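Section 4. Setting up a family holiday calendar in Andance

Last revised 19/11/2019

Before you start. You need a parent account and the children's profiles already made (Section 2). If the profiles aren't there yet, go back, do those, come back.

Andance keeps two calendars. The parent one, and the one the kids see. They look alike. Check the color bar before typing anything — green is yours, orange is theirs.

4.1 Making the calendar

1. Open Andance, go to Family, then Seasons.
2. Tap New Season. Give it a plain name. "Winter" is fine.
3. Pick a start and end day. Longest season is 60 days.
4. Choose who can see it. Grandparents count as guests unless you changed that in Section 2.
5. Save. Wait for the tick.
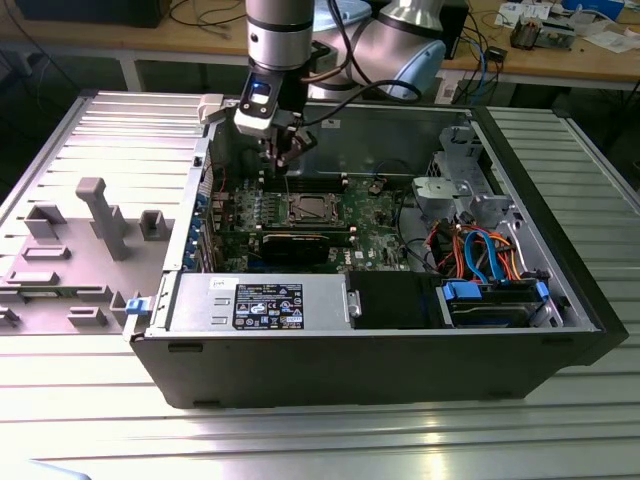 If the tick doesn't show, pull down to refresh and save again. Don't make a second season with the same name, the two get merged overnight and you'll spend a evening pulling them apart.

Note: birthdays come over from the profiles by themselves. Don't retype them.

4.2 Adding surprises

Surprises are entries only parents see until a set hour. Tooth under the pillow, stocking, the egg hunt, a visit from whoever visits at your house.

1. In the parent calendar, tap the day.
2. Choose Surprise, not Event.
3. Type the title. Up to 200 characters, emoji use 2 each.
4. Set the reveal time. Early risers in the house? Set it early.
5. Pick what the kids see beforehand: nothing, a question mark, or a wrapped box.
6. Save, then open the kids' view and look for yourself.

CAUTION: shared tablets. A surprise reminder pops up on every device you're signed in on. Turn off reminders on the kitchen tablet first — Settings, Devices, Quiet.

CAUTION: shopping lists attached to a surprise are not hidden in the Pirken add-on. Take the list off or keep it on paper.
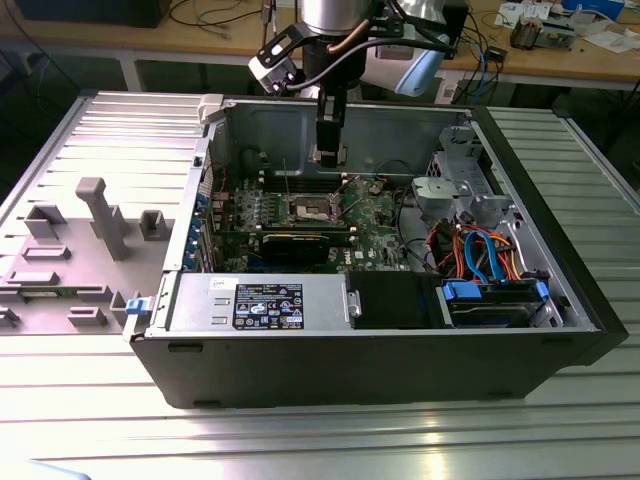
4.3 Family stories and beliefs

Every house does this its own way. Some kids believe, some stopped last year, some never did. Andance lets you set it per child.

1. Open the child's profile, then Traditions.
2. For each tradition choose Believes, Knows, or We don't do this one.
3. Set a helper level if the child Knows. Helpers can see surprises for younger siblings, and can add there own.
4. Save each profile separately. There's no save-all.

Note: moving a child from Believes to Knows opens up old surprises too, right back to the first season. Have the talk first. Then the switch.

Note: cousins visiting? Guest children start on Believes. Leave it unless their parents tell you otherwise.

4.4 Printing the wall version

1. Seasons, then Print.
2. Choose Kids' view. Check twice.
3. Paper size: letter. The Ortner layout has bigger boxes for stickers, Jivgate fits more text.
4. Print one page, look it over, print the rest. 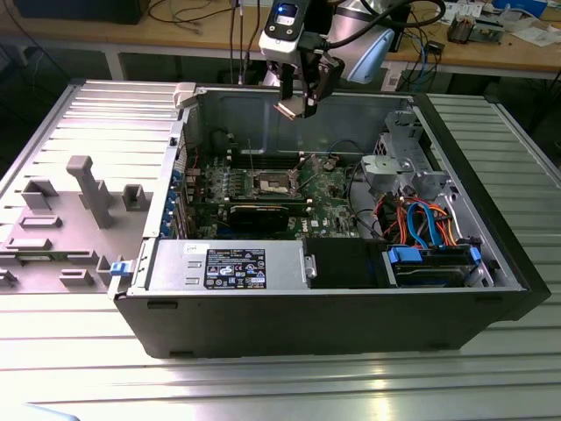
Fig. 4-3. Open desktop computer, side panel folded down.

Boxes come out blank? Surprises print blank on purpose until revealed. Events printing blank is error 197 — sign out, sign in, print again.

Changed a date after printing? Reprint that week only, under Print, Single Week. October seasons made in the old version have to be printed whole.

Next: Section 5, Sharing with grandparents.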